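Grestley Lobby Directory

Home / Commercial Buildings / Directories and Wayfinding / Grestley

Model: Grestley Standard
Price: $2,390, wall bracket included
Availability: in stock, ships from our own shop

We love lobby directories. It's a strange thing to be excited about, but if you've ever managed an office building or a small shopping center you know how much depends on that one panel by the elevators. Couriers use it, new tenants take their picture next to it, and the owner notices every crooked letter on it. The Grestley is the directory we always wanted in the buildings we worked in, and we're very happy to have it on this page.

It's a 21-inch screen in a slim steel case, hung upright, with an anti-glare front that holds up well in lobbies with a lot of south-facing glass. It holds over 900 listings, enough for a full office tower with every attorney and dentist listed by name. Most of our customers run a few dozen, and the type scales up nicely to fill the space!

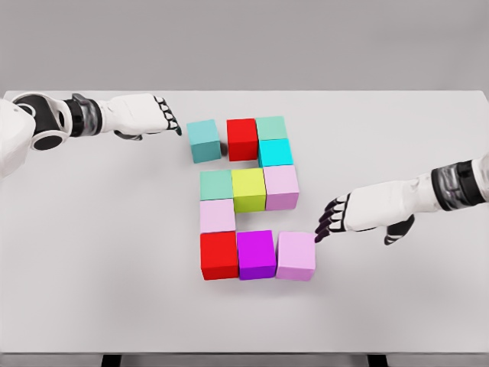 The part we get the most happy mail about is the floor view. Tap a floor number and the plan opens with every suite filled in its own color, so a visitor can find the accountant at the end of the hall without reading a single suite number. You edit that plan in Clokura, the layout program that comes with the Grestley, and it's a pleasure to use. Each suite is a solid block that you put down next to its neighbor, very much like the colored cubes on the white tabletop here, and a floor with a bend in the middle comes together just as easily as a straight one. When a tenant takes the space next door, you join the two blocks and the color carries across. When a tenant leaves, the block goes pale gray and can show your leasing phone number if you want it to (you can turn that off, and plenty of owners do).

Names, suites, and long listings

Every listing has room for 1024 characters, including hours, a phone number, and directions such as "use the parking level entrance after 6 p.m." We put that in for Normand Fortin, who looks after the Dhillon building and has a title company upstairs with four trade names and two entrances. He tried the early version in May and sent us a long list of complaints, nearly all of them fair. The search box now finds a business under any of its trade names, and it forgives spelling — "jewler" will still get you to the jeweler.

Sorting is up to you. Alphabetical is the default, by floor is one tap away, and buildings with shops at street level can keep retail in its own column so the coffee place doesn't end up wedged between two law firms.

Changing a listing

Open Clokura on the office computer, type the change, and press Publish. The panel picks it up within a minute or so. You can also set a change ahead of time, a lovely thing at the end of the month when three leases turn over at midnight and you'd like to be asleep. Everything is stored in the panel as well, so the directory keeps running if the building's internet goes down.

There are two kinds of login. A manager can edit everything. A tenant login can edit that tenant's own listing and nothing else, and the change waits for your approval before it goes up. We recommend turning tenant logins on. Your phone will ring a lot less.

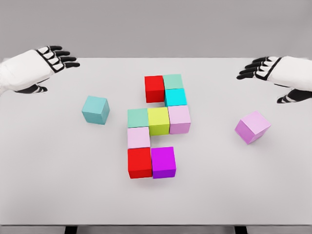
Some owners run several properties, and Clokura is happy with that too. Each building has its own tab, its own colors, and its own set of logins, and you can copy a floor from one building to another if they were built from the same plans. Audrey-Anne MacDonald, our support lead, keeps a folder of starter floors for the common shapes: the L, the ring around a courtyard, the strip with a corner anchor. Ask her for it when you order. It saves a good hour of drawing.

Putting it up

The bracket fits a standard double electrical box, and power is a regular grounded outlet behind the panel or just below it. Hang the bracket, run the cable, lift the panel onto the hooks, and tighten the two screws underneath. One person can do it, but two is nicer. For stone or brick walls, order the deep anchor set along with the panel. The network connection can be wired or wireless, and we'd go wired if there's a jack anywhere close.

Mount it so the middle of the screen is at a comfortable height for someone in a wheelchair. The touch keyboard always opens in the lower third of the screen, and the Lower button at the bottom corner brings the whole list down within easy reach. Check your local code before you drill.

What's in the box

Grestley panel
Wall bracket and screws
Power cord
Network cable
Clokura license for one building, no yearly fee
Printed setup guide
Cleaning cloth

Options

Deep anchor set for masonry
Floor stand, black or silver
Second panel for a rear entrance (mirrors the first one automatically)
Extra building license for Clokura
Engraved header plate with the building name

The header plate is our favorite of the bunch. Ternex cuts it in brushed steel or bronze, and it makes the whole thing look as if it came with the building. Send us the name exactly as it appears over your front door, with or without the "The," and we'll send back a drawing for you to approve before anything gets cut.

Warranty and service

Three years on the panel, parts and labor. If a screen fails in that time, we ship a replacement with your listings already loaded, and you send the old one back in the same carton. Support is by phone or email, 8 a.m. to 6 p.m., and you'll reach someone who has put one of these on a wall.

Related items: Suite sign frames / Parking level signs / Mailroom labels / Clokura extra license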